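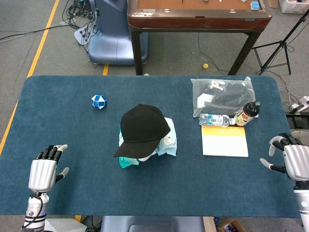
SLIDE 1. WHAT ENDS UP ON THE TABLE

Speaker notes, Losico lunch series, November. Talk runs 20 minutes if I skip the bit about the colander. Rosine introduces. Do not let Rosine introduce for long.

Leave the slide up while people find chairs. Say nothing until the sandwiches stop rustling.

Then: "Hands up if you own a table." All hands. "Keep your hand up if you could eat dinner on it tonight without moving anything." Wait. Enjoy the wait. In Pons I got two hands, and one of them was a man waving to his wife.

Walk to the screen. Black baseball cap, sitting on a packet of wet wipes. Ask who in the room has a hook for hats. Ask where the hat is. The wipes are for cleaning the table, or could be, and they are currently a hat stand. Let them laugh, move on, don't milk it. (I milked it in Plestesden.)

Point out the two bottles, one clear and one dark brown, close enough together to be touching. Bottles do this. Put down one and by evening it has company.

SLIDE 2. THE THREE KINDS OF STUFF

Click. Text only. Read it out anyway, the back row can't see.

Kind one: passing through. The cap, the water bottle. Things that came in with a person and will leave with a person, in theory. The average stay of a passing-through item in my own house is one season.

Kind two: still in its wrapper. Go back to slide 1 for a second. There's a black garment with white graphics, folded, in a clear plastic bag. As long as a shirt or whatever it may be stays in the bag, you haven't decided anything. You could be keeping it. You could be sending it back. I had a sweater live like this on my sideboard until the return window closed and the decision was made for me by a calendar.

Kind three: no fixed address. My favorite. The little blue-and-white twisting puzzle, folded up into a ball. Ask the room where a puzzle like that goes. Somebody will say "toy box." Ask whether they have a toy box. Somebody will say "desk drawer." Ask them to describe the desk drawer in front of their coworkers.

If Lertchai is there he will say "the bowl." He is right about the bowl. Every home has the bowl. We get to the bowl on slide 4, so thank him and tell him to hold on to it.

SLIDE 3. PAPER

Short slide. People get sad here, keep it brisk.

Back to slide 1 if the clicker is behaving. The white card or booklet with the yellow-orange band across the top. I can't read it from here and I doubt they can either. Ask them to guess. Past guesses: warranty, takeout menu, dentist. The dentist guess gets the groan.

Paper rule, the whole of it: read it standing up. If you sit down with it, it stays. Stand by the recycling, read it, and either it goes in or you write the date on your calendar and then it goes in. One folder for the ones with your signature on them. I don't want questions about the folder. Last time we lost the whole discussion to hanging files versus flat ones.

Colander story goes here IF we're ahead. It involves paper only at the end.

SLIDE 4. THE BOWL

Nod to Lertchai.

The bowl (or tray, or that basket from the wedding) is where small things wait. I used to tell people to get rid of it. I was younger and I did not live with anyone. Without a bowl the same things spread out over the whole surface, as shown. Now I say keep it, keep it small, and tip it out when you can't see the bottom.

Confession. I once bought a Clillitz, the tray with all the little compartments, to solve this. It had a place for keys and a place for coins, and a long slot that I believe was meant for glasses. Within a month it was under the mail. I found it when we moved.

I also counted my kitchen once, every loose object, drawers included, for a newsletter piece. 581. I stopped there because I had reached the rubber bands. Pause. Someone will ask whether the rubber bands counted as one. They did.

SLIDE 5. THE ACTUAL CLEARING

This is what they came for, so slow down.

Go by destination. Don't start at the left end and work across, you'll spend ten minutes holding a hat.

One trip to the door with everything that leaves the house with you. The cap goes here.

One trip to the kitchen. Bottles. Check the caps are tight before you tuck them under your arm. I say this as a person with a rug.

One trip to the bedroom. Take the garment out of the bag first. Do it at the table, with scissors if you have to. If you carry it off in the plastic, you've just moved the problem to a chair.

Paper, standing up, see earlier.

Whatever is left goes in the bowl. That's the puzzle. I have made my peace with the puzzle.

Wipes last. Pull one out, see if they've dried up, and wipe down what can be wiped. If your table has a felt cover, like the dark teal one on slide 1, leave the wipes in the packet and use a dry brush or a lint roller. Felt holds crumbs like a grudge.

Show the empty-hands gesture. Someone from facilities claps, usually.

SLIDE 6. QUESTIONS

Likely ones:

"What about kids?" They get a bowl too. Theirs will be bigger than yours.

"What about my husband?" Not a storage question. Smile.

"How often?" Before dinner. If that's too much, before guests.

"Do you do houses?" Cards are by the coffee. There were 2000 in the box because that was the cheapest way to order them, so please take several.

Remember to get the clicker back from Rosine. Remember own hat.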